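Notebook, February. Bench tasks, gripper camera view, Wadon arm

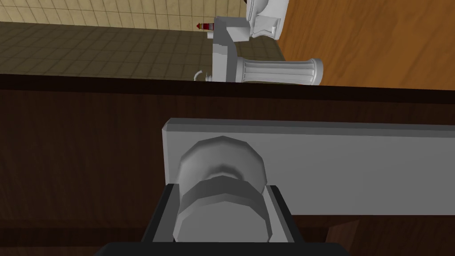 I have been asked to say whether the arm could be trusted with the wiping and fetching jobs by the time the Meinecke people want an answer, and my answer going in is no. I'll write down why before I start running things, so that I can't shift the goalposts afterwards. The jobs are picking up a bar from a worktop, moving it, wiping where it was, putting it back. A child would be bored by it. In the simulator the bar lies flat on dark brown wood, pale grey, no markings on its broad face, a small chamfer on the left end, and from the gripper's point of view the grey cylinder between the black side walls covers the left part of it. So the end I would most like to see, if I were trying to take hold of that bar, is the end with something in front of it. I have put that first on the list of complaints.

List of complaints, as of this morning:

Occlusion at the near end. See above. The wrist view is fine for the approach and gets worse the closer you come, just when you want it.

Plain surfaces. A bar with a uniform pale face gives the pose estimator very little to hang on to apart from its edges. The bevel along the top helps a bit. If the right-hand end is out of view as well, then length is a guess and the centre is a guess built on it.

Everything is too clean. No crumbs, no ring from a mug, no tea towel. The kitchen at home has never looked like this for longer than it takes to boil a kettle.

Friction. Whatever number is in the config for the worktop, it's the same number everywhere on the worktop. Real ones have a sticky patch by the jam.

Set up 10.20

Flomar build from last week, the one with the contact fix. Started from the saved pose with the gripper low over the worktop. 200 episodes of the plain pick, bar placed at random within reach, lights fixed, no clutter. Left the policy exactly as it came from Halari, no tuning, as I want to know what we were given before we improve it into something else.

While it ran I went through the log from the January batch. It says 1,766 grasp attempts in total and gives one success rate for the lot. I don't like that at all. A grasp that lifts the bar and a grasp that lifts the bar and lets it swing into the worktop both go down as a success, as the check only looks at height. I have asked for this before. The height check dates from when we were lifting cubes and nothing could swing.

11.45

First batch finished. By the old height check it looks good and if I were writing a slide I would stop here. By my check (lifted, held level, still held at the end of the move) it's a good deal worse, and I'm not going to write the figure down until the second batch agrees with it.

Watched a run of the failures back to back. Three kinds as far as I can tell:

Off-centre grip. The fingers close well to one side of the middle, the bar comes up at one end and then pivots. By far the commonest. Fits the complaint about the ends not being seen, though I should be careful here as it's also what I expected to find.

Closing on the top bevel. The fingers come down a touch too high, ride on the sloped edge and squeeze the bar out downwards. On a real worktop this would make a noise and leave a dent in something.

Dithering. The arm hovers, nudges left, nudges right, and runs out of time. Nothing damaged. In a house this is the one that would drive you mad, though, as you would be standing there waiting to get at the sink.

12.30

Argued over lunch about whether it matters. The case for the machine, put as fairly as I can manage: it doesn't get tired, it will do the same dull move at three in the morning, and a shop floor can be arranged to suit it. Put the bar in a fixture, mark the bench, keep the light constant, and the off-centre grips nearly disappear. I accept all of that for a shop floor. The Wadon arm already does one job of that sort downstairs and does it well, and it does it well because a person spent weeks making the job easy enough.

A house can't be arranged like that. People put things down where they happen to be standing. If I must lay the worktop out neatly before the arm can wipe it, I've done half the work already and I may as well use the cloth.

The counter to this was that dishwashers also want things laid out and everyone puts up with it. Fair point. I don't have a good reply, except that a dishwasher earns it by doing forty things at once and the arm does one.

14.10

Second batch. Same settings, camera held further back along the wrist so that less of the view is taken up by the gripper's own housing. It was a two-line change and should have been tried months ago.

Fewer off-centre grips. More dithering, though, which I didn't expect. My guess is that the further view takes in more of the room and the policy is being pulled about by things that have nothing to do with the bar. There is a lot back there past the edge of the worktop: floor tiles, wall tiles, a big stretch of orange-brown wood grain, white porcelain. None of it should matter. To test it I want a run with the background painted flat grey and everything else left alone.

15.00

Grey background run, short one. Dithering drops. So it's looking at the room, or at least the room is getting in. That is bad news for anyone hoping to carry the policy from one kitchen to another, and I'd like it noted that the Halari summary says it is "robust to surroundings" and gives no table to back it up. Will ask for the table.

Caution to self: it was a short run. Do it again at full length before saying anything to anyone outside the group.

15.40

Tried the wiping part. I'll be brief because there isn't much to say. The arm wipes where it has been told the dirt is. It doesn't know if the dirt has gone. The simulator marks a patch as clean once the pad has passed over it with enough force, and by that measure the wiping is excellent, and by that measure my nephew is excellent at it too. Dried porridge doesn't come off in one pass for anybody. We have no model of stuck-on anything and I can't see us getting one soon.

What we could do is stop calling it cleaning. "Passes pad over marked patch" is what it does. I've changed the label on my own plots and will see who complains.

16.15

Timing, as I was asked for it. A full cycle of pick, move, wipe, put back takes the arm over 4 minutes when it goes well. I did the same thing on the real bench with a length of bar and a damp cloth and didn't bother to start the watch, it was over before I'd have found the button. People will say speed can be turned up. It can, and the swing gets worse when you turn it up, and the swing is what is spoiling the grasps we have.

I do think the put-back is better than I gave it credit for. Once it has a good central grip it sets the bar down gently and square to where it came from, again and again, and I watched a fair few waiting for one to go wrong. If the question had been "can it put down a thing it is already holding properly" I would have said yes. Marking that up as a real gain on last autumn, when it used to drop them from a height and hope.

Where that leaves the answer

For the shop floor: yes for one part in one place with a fixture, and not for loose parts on an open bench. I would sign that today.

For the house: no. I wouldn't leave it alone with a worktop, and if I have to stand next to it then it hasn't saved me anything. Not convinced the simulator can even tell us when this changes, given how much of the mess it leaves out.

Things that would make me think again, written down now so I can be held to them:

- level-and-held check used for every grasp figure, old ones included, January batch re-scored
- dithering no worse with the room in view than with the grey background
- 10 objects of different shapes on the worktop at once, only one of them wanted
- one trial on a real bench that none of us has tidied first

The last one will be the hardest to get agreed. Somebody always tidies.

To do

Full-length grey background run overnight, seed kept the same as batch two.

Write to Halari for the table. Be polite.

Find out who owns the success check and whether it can be changed without breaking the Meinecke report. If it can't, run both checks side by side and print both.

Camera offset: the new value is in my branch only. Don't merge until the dithering is understood.

Try one small batch with the bar turned end-on to the gripper. I suspect the off-centre problem turns into a depth problem and we get the same failures under another name.

17.30

Overnight run queued. Checked the disk this time - plenty left. Bench cloth is in the sink, needs wringing out.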